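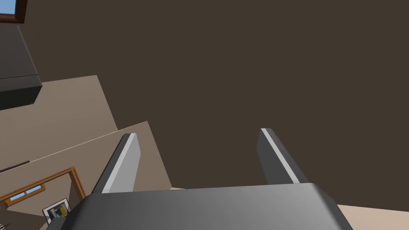

*Dovadthorpe, 05/11/2019*

# What we put our cups down on: kitchen worktops in Dovadthorpe and Stondach

## How I came to the subject

When we were asked to choose something "ordinary and local" for the autumn project I spent a good fortnight changing my mind. First it was going to be garden gates, then bus shelters, and for one hopeful weekend it was the old Firness quarry, until I discovered that the quarry path is closed and most of the records are kept in a building that opens when it feels like it. I was grumbling over all this at my gran's, leaning on the long slate slab in her back kitchen where she has rolled pastry for as long as I've been alive, and it struck me that I was leaning on my subject.

The slab came out of Firness. My great-grandfather is supposed to have carried it home on a handcart, although the story changes a little each Christmas and I wouldn't swear to the handcart. What I wanted to know was simple enough: what do people round here use for a kitchen worktop now, what did they use before that, and how do they feel about it? The last part ended up being the bit I enjoyed most, so please forgive me if it takes up more than its fair share of the pages.

## Going round with the questionnaire

I made a single sheet, printed on both sides, and put 123 of them through letterboxes. I chose streets of different ages so that I'd have some of the old terraces by the mill, some of the council houses up at Stondach, and some of the new estate beyond the bypass. I had been warned to expect very little back, so I was delighted to get 88, several of them with extra paper pinned on! One household sent me a chip of their old worktop in an envelope, which was a very kind thought and made rather a mess of my bag.

The sheet asked what the present worktop was made of, whether the household had picked it, what had been there before, and what they would have if money didn't come into it. There was a box at the bottom for anything else. If I did it again I would make that box much bigger, and I would cut the question about colour, which people answered in so many ways (one reply was "sensible") that I couldn't do a thing with it. 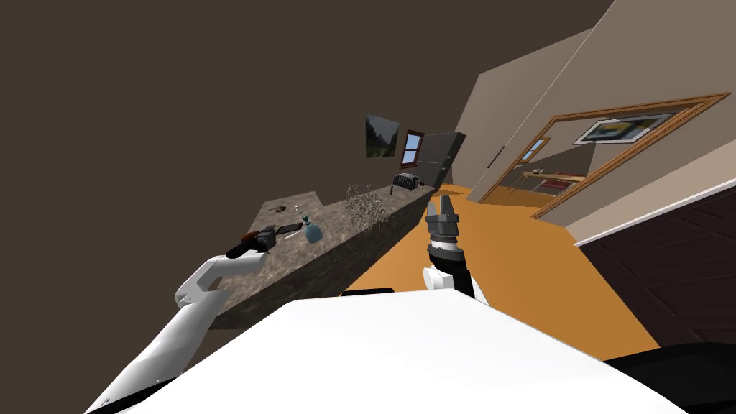 I also visited a handful of people who had ticked the line saying they wouldn't mind a longer talk. These visits were meant to last twenty minutes each and they never did. There was always a kettle involved, and usually a drawer that had to be opened so I could see how something used to be fitted.

## What was there before

In the oldest terraces there wasn't really a worktop at all. There was a stone sink with a wooden drainer, a scrubbed table in the middle of the room, and in the better-off houses a cold slab in the pantry for butter and meat. Everything happened on the table: pastry, homework, mending, ironing on a folded blanket. Two of the older people I visited told me they still find it odd to stand facing a wall while they cook. One of them said she missed seeing who came in.

Fitted units arrived slowly, and the patterned surfaces that came with them are remembered with enormous affection. I heard a great deal about a pale yellow one with little grey flecks that seems to have been in half the kitchens in Stondach. People liked that it wiped clean and that it didn't look like anything their mothers had. Several replies said that this was the first surface in the house that had been chosen out of a book.

The local stone had mostly gone from kitchens by then, or at any rate it had gone from the parts visitors saw. I was told of Firness slabs used as hearths, as a step down to a coal shed and as the roof of a rabbit hutch. Gran's is the only one I met that is still doing its old job.

## What is there now

Laminate came out well ahead, as I think anybody would have guessed, with solid wood a long way behind. Stone of one sort or another was ticked on 17 sheets, nearly all of them granite or something sold as granite. Only three households had marble. I'd expected stone to belong to the new estate, and a fair bit of it does, but there were stone worktops in the mill terraces as well, put in by people who had knocked the pantry through and wanted one good thing to show for the upheaval.

The owners of wood worktops wrote the most. They oil them, they worry about them, they know exactly which visitor left the ring by the kettle. The laminate households were brisk and cheerful and hardly any of them had complaints, apart from swollen edges near the sink. The stone households were proud but a bit nervous, and more than one mentioned lemon juice in the sort of tone you'd use for a burst pipe.

I rang Canpolat, the stone yard on the Stondach road, and they were good enough to let me come and look at the offcuts. Marble, they explained, is softer than granite and acid will dull the polish, so vinegar, wine and fruit juice all need wiping up quickly. They sell it with a sheet of instructions and, they said, a long conversation. I liked the yard very much. The offcuts lean against a fence in no order at all, and you can see how different two pieces of the same named stone can be, one nearly plain and the next covered in veins like a map of rivers.

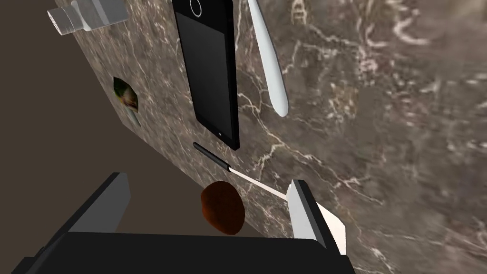

*Fig. 3. Brown marble worktop with fine white and pale grey veining.*

## What people would like

This was the question with money taken out of it, and the answers surprised me. I had thought everyone would ask for stone. Plenty did, but a good many people with laminate said they would have laminate again, only longer, with somewhere to put the bread bin. Length came up over and over. So did height: taller people are tired of stooping, and one very short lady told me she has kneaded dough standing on a hassock since she was married.

A smaller group wanted their table back. I've thought about those replies a lot, as they came from old and young alike, and one was from a family on the new estate with a very smart kitchen indeed.

## Things I would do differently

I should have asked how long each worktop had been in place. I ought also to have left some sheets at the flats above the shops, where people rent and have had no say in the matter, and who would probably have filled my box at the bottom twice over. My tally sheets and the blank questionnaire are in the folder at the back, along with the chip of worktop, which is pale yellow with grey flecks.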